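Part 2: Getting Pyo Set Up for Your Kitchen

If you've made it through Part 1, you have Pyo installed on your phone and you've made a household. Good! This is the part where you tell it what food you have, and it's the part people skip, and then they write to me in October wondering why the shopping list keeps telling them to buy onions. So please don't skip it. Put a drink next to you and go through it once, start to finish.

I'm writing this from my own setup, which is two adults and a fridge that came with the house. Where Blair Chisholm's setup differs (Blair wrote most of the syncing section and cooks for a much bigger crowd) I'll say so.

Before you start

You'll need your phone, your household name from Part 1, and a table or a stretch of counter you can spread out on. Clear it first. I pull everything out of the fridge drawers and the fruit bowl and deal with it in one go, and I leave the freezer for another evening, because frozen stuff has its own step and melts while you're typing. 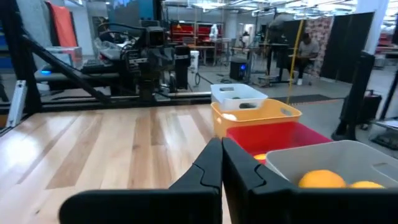

Step 1. Make your places

Open Pyo and tap Places. You'll see Fridge, Freezer and Cupboard already there. You can rename these but you can't delete Fridge, so don't spend ten minutes trying like I did.

Add a place for anywhere else food lives. Mine are Fruit Bowl, Garage Shelf and Door (the fridge door, which I keep separate, as the jars in there last practically forever and I don't want to be nagged about mustard). Pyo lets you have up to 20 places. I'd stay under 6 if you can. Every extra place is one more thing to pick from when you're standing there with a bag of groceries in your arms.

Note: Place names show up on the shopping list too, so keep them short. "The shelf behind the door where the cat sleeps" gets chopped off after the second word or so.

Step 2. Add your loose items

Loose items are things with no barcode, so mostly fruit and vegetables. Tap the plus sign, start typing the name, and pick the match when it pops up. If there's no match, hit Add Anyway and Pyo will remember it next time.

Then choose how you want to track it:

Count — for things you use one at a time, like oranges or lemons.
Weight — for potatoes, if you're the kind of person who weighs potatoes.
Got Some — just yes or no. I use this for nearly everything leafy.

You can switch later by holding your finger on the item, but switching from Count to Got Some throws away the number, and there's no undo. I'm hoping Gillespie Skinner fixes that in the next update. I've asked nicely.

Caution: Watch out for names that are also colors or flavors. If you type "orange" and tap the first thing on the list too fast, you may end up with orange soda, and Pyo will then happily suggest you make it into a salad. The fruit has a little leaf next to the name. 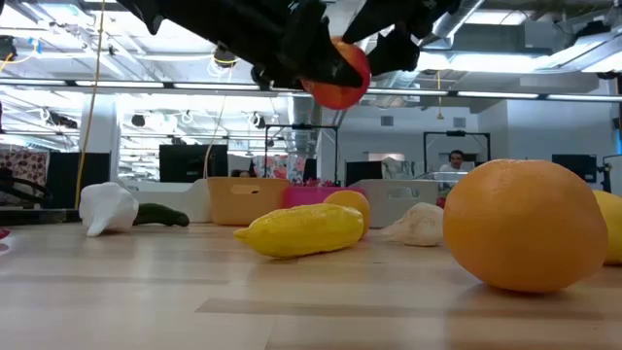 Step 3. Set your "use by" days

Every loose item comes with a starting number of days. These are guesses. They're decent guesses, but your kitchen is not my kitchen! Tap the item, tap Days, and slide it to whatever matches your own experience. My strawberries are set to 2, and even that feels hopeful in warm weather.

The longest you can set is 730 days, meant for rice and cans and so on. If you slide all the way to the right by accident on something fresh, the reminder just disappears and you won't notice until you smell it.

Note: Pyo counts from the day you add the item, so if something has been sitting in the drawer a while already, tap Opened Earlier and wind it back. And please use your own eyes and nose before eating anything. The number is a nudge to go look, and a green dot doesn't mean the food is good.

Step 4. Make your groups

This is my favorite bit. A group is just a set of items that behave the same way for you, and once you've made one you can change the days, the place and the reminder time for the whole lot together. You'll find it under Places, then the three dots, then Groups.

Some people group by type (roots, greens, fruit). Blair groups by meal, so there's a Soup group and a Lunchbox group, and an item can sit in both. I tried that for a while and got muddled, and went back to grouping by where I physically put things. If you keep your produce in separate bins it's really simple: one group per bin, named after the bin. My group names are things like White Bin and Gray Bin, very dull, but I always know where to look and so does everybody else in the house.

To fill a group, open it, tap Fill, and tick the items. Tap Done at the top. If you leave with the back arrow instead, your ticks are lost, so do watch for that.

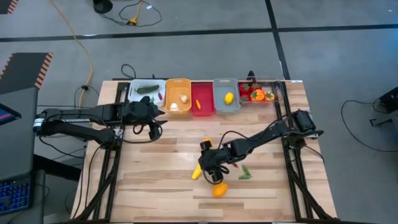 Step 5. Pick your reminder time

Go to Settings, then Reminders. Pyo starts out set to 8 in the morning, which was useless for me — I'm not deciding on dinner before I've had coffee. I moved mine to 4:30 in the afternoon and it made the whole app about ten times more helpful.

You get one reminder a day per household, and it lists everything coming due. If two of you share a household, only one of you needs reminders turned on. We both had it on for a bit and we both bought carrots.

Step 6. Check it worked

Go back to the main screen and pull down to refresh. You should see your places along the top and the items due soonest underneath. If the list is blank, look at the filter button on the right. If it's dark, a filter is on, so tap it once to clear.

If it's still blank, close Pyo all the way and open it again. If that doesn't do it, skip ahead to Part 5, Syncing, and start from "My household is empty."

Next: Part 3, Scanning Things With Barcodes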